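Flower Arranging at the Matora Workrooms
Progress report to the Astari Fund, 13 Aug 2024
Prepared by Amra Grgić

Dear Doina,

Thank you for agreeing to take this one as a written report. We have had such a good couple of months with the flowers that I was afraid of talking your ear off on the phone! The figures you asked for are at the end.

When I last wrote, in June, we had a cupboard of odd jam jars and not much else. The first part of the grant has gone on glass and on artificial stems, and it has changed the sessions completely. People come in and start handling things before they have their coats off. Chaiwat Mahawong, who leads the beginners, wanted vases that were different from one another in shape as well as colour, so that the same stem would behave differently in each. He was quite right. A narrow neck is a gift to a nervous beginner, as one tulip will stand up in it and look finished. A wider neck makes you think about how many stems you need before they stop flopping to one side.

We have settled on tulips and daffodils for the opening weeks. Red and yellow together are cheerful on a dark table, and the two flowers teach opposite things: the tulip can be used singly and wants room, while daffodils look much better bunched with plenty of green.

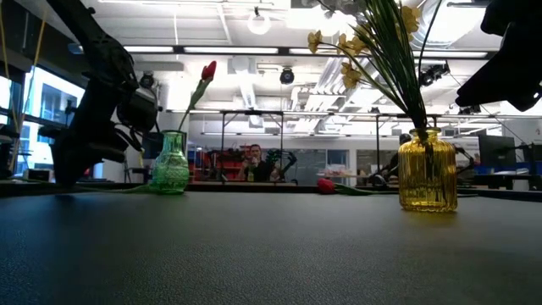

Chaiwat's opening exercise is now a fixed part of the course. Each learner gets two vases and a small heap of stems and is asked to make one quiet arrangement and one full one. It takes longer than you would think, and there is a lot of taking out and putting back. We had a long discussion (friendly, mostly) over whether to use fresh flowers for this. Živko Janevski was strongly for fresh, and for the later weeks I agree with him, but artificial stems can be bent, pulled out and tried again all afternoon without anyone feeling they have spoiled something. We have kept fresh flowers for the final session.

The choice of coloured glass has been the happy surprise of the project. I had expected to buy clear. Green glass picks up the colour of a stem beautifully, and the yellow does something lovely with daffodils, so we now spend part of week two just swapping the same bunch from one vase to the other and talking about it. Borislav Vukadinović would like to add a blue one. I have told him to wait for your answer on the second payment.

A few things have been harder. Long stems are a nuisance in a small vase, and we lost one to a toppling bunch in the second week. Chaiwat now has everyone build the greenery first and turn the vase as they go. Storage is not solved either. The stems get crushed if they are stacked, and the boxes we bought from Erkix are too short for the tulips, so at the moment those lie across the top of everything else. 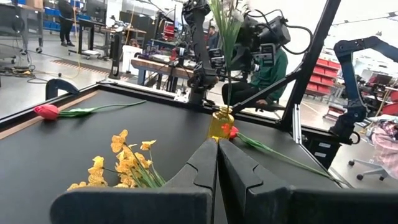 I would also like to change how we clear up. At present the tables are stripped at the end of each session and the next group starts from nothing. Živko tried leaving the loose stems out with one vase already filled, and his group got going far more quickly and asked better questions. Unless you see a problem, we will do it his way from now on.

For the next stage we plan to:

Add a third flower, probably something with a round, heavy head
Replace the short boxes with long shallow trays
Write up the opening exercise as a single sheet that other groups can borrow
Run one evening session for people who work in the day

The figures to date:

Learners who have completed the beginners' course: 12
Artificial stems bought: 192
Spent on glass, stems and storage: £958
Set aside for fresh flowers at the final session: £70

Receipts are in the folder I posted to the Trajkovski office. If the trays come in cheaper than I fear, I would like your permission to put the difference towards more daffodils, as we never have enough of them. Could you let me know before I place the order?

With warm thanks from all of us,

Amra Grgić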